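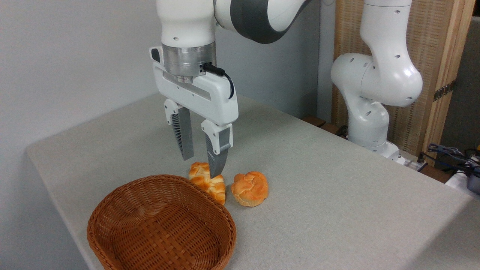 Home | Issues | Articles | Authors | Contact

4. Loanwords for household cloth in the Pukwood recordings

The Pukwood recordings are a delight to work with, and the vocabulary of cloth is the richest part of them. Across 21 interviews we found 1,288 uses of a word for something woven, sewn or spread over furniture. Speakers rarely hesitate over these words. They do argue about them, often at length and with great good humour, and several of our best examples come from those arguments.

Murakami's earlier study of Tellarero speech treated the word for a tablecloth as a single item. Our speakers keep at least two apart. The older word, sestan, covers any plain cloth laid flat, while the borrowed form tavala is kept for a cloth used when guests are expected. One woman from the upper village used both in the same breath – the sestan went on first and the tavala over it – and was amused that we asked her to repeat it.

Figure 3. A table covered in a light grey, finely woven cloth.

Age matters here, though less neatly than we had hoped. The 19 speakers who grew up in the valley all know both words, but the younger ones stretch tavala to take in bedspreads and even curtains. Etim (personal communication) reports the same widening in Pathak, where the borrowing seems to have arrived by way of market traders. If she is right, the two places picked up the word separately, and the likeness in meaning is a lovely piece of parallel change.

Plurals are harder to explain. Tavala takes the native ending in most of our examples, yet in counting phrases it often stays bare, as older loans in the area do. We return to this in Section 5, where the market terms are set beside the words for bread and baskets.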